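How to Record Small Personal Items for a Household Contents List

Guidance for residents and family representatives, Wivalberg Housing Association

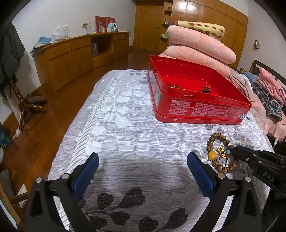
A bead bracelet and an open tin box set out on a quilted bedspread.

Purpose of this guide

A household contents list is a written record of what is kept in a home. Tenants are asked for one when they take out contents cover through the Association, when they move into supported accommodation, and when a tenancy passes from one member of a family to another. Large items such as wardrobes and washing machines are usually recorded without difficulty. Small items are more often left out, and they are the subject of most of the queries received by the Tenancy Services team.

This guide explains how to list jewellery, watches, keepsakes, coins, medals and similar belongings. It applies to all properties managed by the Association, including the flats at Fitzgerald Court and the bungalows at Ornby. It does not cover cash, bank cards or official documents, for which a separate form is available.

Before you begin

Set aside a quiet period in which you will not be interrupted. Most residents find that one room can be completed in a single sitting, and there is no need to finish the whole home on the same day.

You will need a notebook or the printed contents form, a pen, a soft tape measure, a set of small envelopes or bags, and sticky labels. A kitchen scale is helpful for heavier metal items but is not required. If you are listing items on behalf of another person, you must also have their written permission or proof that you are authorised to act for them.

Choose a clean, flat surface in good light. A table is suitable. A made bed is also suitable, provided that the cover is pulled smooth and nothing is placed close to the side where it may roll off. Rings, loose beads and earring backs should be kept in a shallow dish while you work.

Step 1. Gather items by room

Work through one room at a time and bring small items to your chosen surface. Check drawers, coat pockets, sewing boxes, tins and the backs of shelves. Keep each item with the container in which it was found until both have been written down. A container may carry a maker's name or a date that helps to identify what was stored in it, and it may have a value of its own.

Do not clean anything at this stage. Polishing can remove marks that a valuer would wish to see, and some older stones and strings are damaged by water.

Step 2. Give each item a number

Use a simple running number beginning at 1, and do not start again for each room. Write the number on a sticky label and attach the label to the envelope or bag. Labels must never be attached directly to jewellery, leather, paper or painted surfaces.

Pairs and sets receive one number. A pair of cufflinks, for example, is a single entry with the words "pair, 2 pieces" in the description column. If one of a pair is missing, say so in the entry.

Step 3. Write the description

Each description should allow a person who has never seen the item to pick it out from others of the same kind. Begin with the type of object, then give the colour, the size and any marks. Avoid words such as "nice", "old" or "valuable", which do not help to identify anything.

Record only what you can see or measure. If you believe that a metal is gold but have no paperwork and cannot find a hallmark, write "gold-coloured metal". In the same way, write "amber-coloured" or "green stone" where the material has not been confirmed. Entries of this kind are fully acceptable and do not reduce the standing of the list.

For strung items such as necklaces and bracelets, note the main bead colour, any bead that differs from the rest, and any charm or clasp. Measure the length of a necklace laid flat and fully open. Bracelets on elastic should be measured without stretching.

Where an item or its container carries writing in a language you do not read, copy the characters if you are able to do so or ask a relative to help. Otherwise, enter "text not read" and name the language if you know it. Translation is not required for the contents list.

Step 4. Record where the item came from

The form includes a column headed "Source". Enter one of the following: bought, gift, inherited, or not known. A year may be added if you are sure of it. Stories attached to family pieces are often of great interest to relatives, and you may wish to write these down on a separate sheet — they should not be placed on the form itself, where space is limited.

Step 5. Enter a value

Give the amount that it would cost to replace the item with one of the same kind today. Receipts and earlier valuations should be noted by date. If you have neither, enter your best estimate and mark it with the letter E.

Any single item with an estimated value above £200 must be supported by a written valuation. The Association does not carry out valuations and does not recommend individual valuers. Residents should ask for the fee in writing before leaving any item with a third party.

Items with no sale value may still be listed. Enter "nil" in the value column and complete the other columns as normal.

Step 6. Store the items and the list

Return each item to its labelled envelope or bag and then to its usual place. Avoid gathering everything of value into one drawer. Strung beads are best stored flat, away from radiators and direct sunlight, and apart from metal items that could scratch them.

Keep the completed list somewhere other than where the items are kept. One copy should be given to a trusted person outside the home. A second may be lodged with Tenancy Services, who will hold it in a sealed envelope under Form 57 and release it only to the resident or to an authorised representative.

Keeping the list up to date

The list should be reviewed every May, at the same time as the annual tenancy statement. Draw a single line through any item that has been sold, given away or lost, and write the date beside it. Do not remove pages or use correction fluid. New items are added at the end with the next free number.

Help with completing the form

Residents who would prefer to complete the form with assistance may book a home visit. Visits last up to one hour and must be requested at least 6 working days in advance. Staff will write entries at the resident's direction but will not handle jewellery or offer an opinion on its worth. Large-print forms are available from the Prornis Road office.

Questions about this guide should be addressed to Ruben Van Damme, Tenancy Services Manager.

Last reviewed: Feb 20, 2020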